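Clindiven Technical Course, Robot Learning 201
Handout 2: Collecting demonstrations by remote control
Revised Nov 10, 2019

In the first handout we showed a robot a task by holding the arm and moving it through the motion. Doing the same with two arms is hard for one person, so this unit uses remote control in simulation. The operator moves two hand controllers and each simulated arm follows one of them.

Terms. A demonstration is one full run of a task, from the reset to the end of the motion. An action is the command sent to the arms at one time step. An observation is what gets saved with it: joint positions and the camera view.

The kitchen set in Ladeline has short tasks that need contact with small parts. Dials are harder than doors for most beginners. A handle gives you a lot to push against, and a dial has to be met close to its center or the tip slides off. 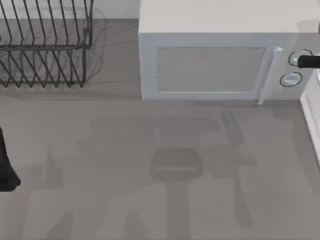
Keep the arm you are not using still and away from the counter. Its small movements are recorded too, and a policy trained on them will copy them.

Lab work
Each pair records 80 demonstrations of the dial task. Switch operators after every 15. A run may last up to 201 time steps. Delete runs where you stopped to think for a long time, and write down how many you deleted.

Save the files under your pair number in the Cullby folder. Do not rename them, the loading script reads the names.

Reading before the next class: Duangkaew course notes, sections on pauses and on uneven operator speed.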